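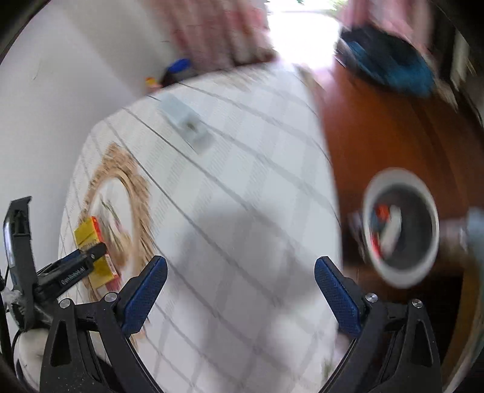
Slide 4. Sorting before disposal. The Gelau guideline sets one rule for small rooms: clear flat surfaces first, floor second. Packaging with a barcode, like the yellow and red-orange box on the plaid cloth, gets its label read before anything is thrown out. Pause for questions.

Slide 5. Liners. Plistanik tested 407 thin liners in round baskets — most slipped when the overhang was short. Give the figure once and move on.

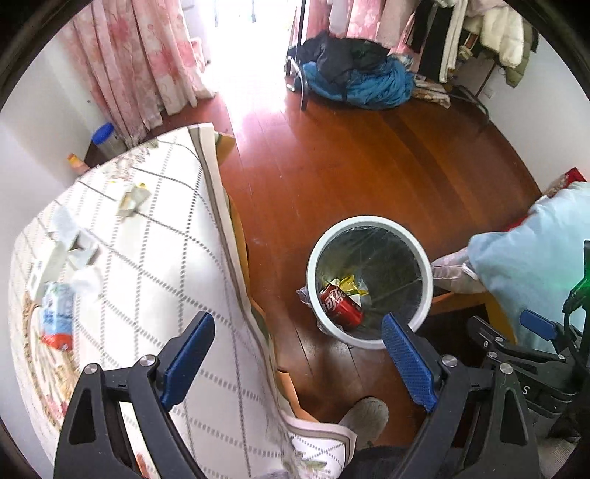

Clear liner over the rim, with can and wrapper inside.

Next: emptying schedule, Matlala handout.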